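4.2 Listening conditions and ratings of sadness

The second part of the study asked whether people hear the same feeling in a piece of music when they listen alone and when they listen with others. Listeners were recruited through the Nukach choir network and through two community music schools, Clakside and Thongdee. Each person heard 14 short piano pieces, once alone through headphones and once in a group through loudspeakers. After each piece they marked a paper scale running from "not at all sad" to "very sad" and wrote down one word for what they had felt.

All pieces were in a minor key and none had words. We left out anything the listeners were likely to know from films or advertising, as a familiar tune tends to bring its own memories with it. The recordings were made on the same upright piano in August by one player, Leonor Amaral, who was asked to keep her tempo steady and to use the pedal sparingly.

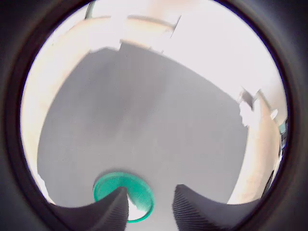 Group sessions used the same order of pieces as the solo sessions, with a short silence between them. Listeners were told not to speak until the scales had been collected. Most kept to this, though in two sessions at Thongdee there was some whispering during the slower pieces, and we marked those sheets so they could be checked separately. Removing them did not change the pattern of results.

Ratings of sadness were slightly lower in the group condition for nearly every piece. The drop was largest for the pieces with a regular left-hand pulse and smallest for those with long held chords. We had expected the reverse. A steady pulse may be easier to share with other people in a room — several listeners wrote that they had wanted to tap or sway — and that shared movement may soften what would otherwise be heard as grief.
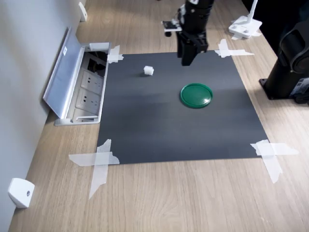 Figure 3. Gray sheet taped at the corners, with a green lid and a small white cube.

The single-word answers were sorted by two readers, Majdi Najjar and Fernanda Ramalho, who worked without knowing which condition a word came from. They grouped the words by meaning and settled differences by discussion. "Calm" and "lonely" were the most common words in the solo condition. In the group condition "calm" stayed common but "lonely" became rare, and words such as "waiting" and "church" appeared in its place. The full list holds more than 700 words once spelling variants are merged.

One piece stood apart. The eleventh, a slow waltz, drew high sadness ratings from some listeners and very low ones from others, in both conditions. Its chords are plain and its melody rises at the end of each phrase. Listeners who had sung in a choir were more likely to call it hopeful. Those without choir experience split evenly.
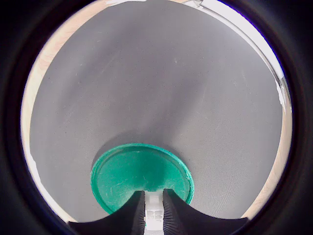 4.3 Comments from listeners and performers

After the last group session we invited written comments. These were not scored, but several bear on the results above. Many people said that they listened differently when they could hear others breathing or shifting in their chairs. A few found this distracting. Others said it made the quiet passages feel longer, and one wrote that she had stopped following the melody and begun to follow the room.

We also asked musicians outside the study to hear the waltz and tell us what they made of it.
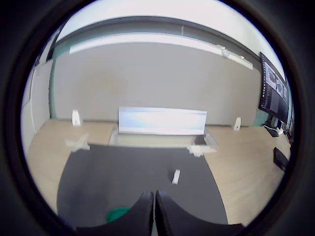 Abílio Correia thought the split had more to do with the playing than with the chords. The rising phrase endings, he wrote, were played without any slowing down, and a listener who expects a waltz to linger there will hear the lack of it as cold. Played with more give, he believed, the same notes would be called tender by nearly everyone.

We did not test this directly. A second recording with freer tempo would be simple to make, and the rating sheets could be used again without change.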